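I have 94 unread emails and I've decided the problem is my desk.

Specifically the cables. Every table I have ever owned ends up the same way: one laptop, one charger, and then a second cord that belongs to nothing I still have.

I've tested the second cord on everything in the house. It fits the old camera, which died in January. I put it back on the table. I don't know what I expected from either of us.

Anyway, small parts. I have been keeping them in a coffee mug. Screws, rubber feet, chunks of foam, the thing that came off the chair. You tip the mug out, you find the one you want, you put 20 things back in the mug.

A friend at Dotedholm swears by cardboard dividers. Not the nice kind. The kind that comes inside a box of something else and that normal people flatten and put out with the recycling.

So I've become a cardboard divider person. Narrow slots, one thing per slot, standing up so you can read the label. Costs nothing, looks like nothing, and I've thought about it more this week than about my retirement.
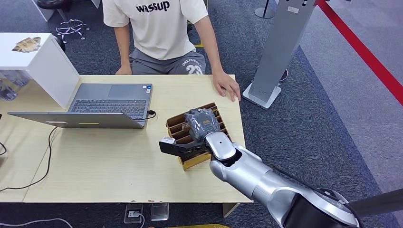
The trick is to leave the tray out on the table where you work. I tried keeping it in a drawer and within 2 days the mug was back in business.

Also it has to be a pale table. On my old dark one I lost a black rubber foot for most of a winter. It was on the table the whole time.

Someone asked why I don't buy a proper organizer. I did. I bought the Veltach one with the clear lids. The compartments are sized for beads, or possibly for a very organized mouse. Nothing I own goes in it. It now holds the lids.

Someone else asked about labels. Small ones, on the part itself if it'll stick. If you label the slot, you'll move the part to a different slot by dinner and then you have a tray that lies to you.

Foam does not want to be labeled, by the way. Foam has been fighting me since breakfast.

Cardboard does get floppy. Mine lean after a couple of months, like a fence. Then I wait for somebody to order glassware and ask for the box in a tone I hope is casual.

Dress code for sorting is shorts and whatever shirt has a word on it. I don't make the rules. I do think you sort faster if you look like you've given up on going out.

The charger is still a problem. I route it off the left side because that's where the outlet is, and the laptop wants it on the right because laptops hate me, so it takes the scenic route across everything.

I bought a clip for it. The clip is in slot four.

Update: slot four now also contains a battery, a button and a dried bean. So the system is maturing.

Still 94 emails. I have a very tidy view of them.

Recent posts
Skillow canceled my account for inactivity and I have never felt so seen
Things I have stored in the oven, ranked
The Bíró lamp, one year on (it leans)
20 minutes in line to return a stapler
Against decorative baskets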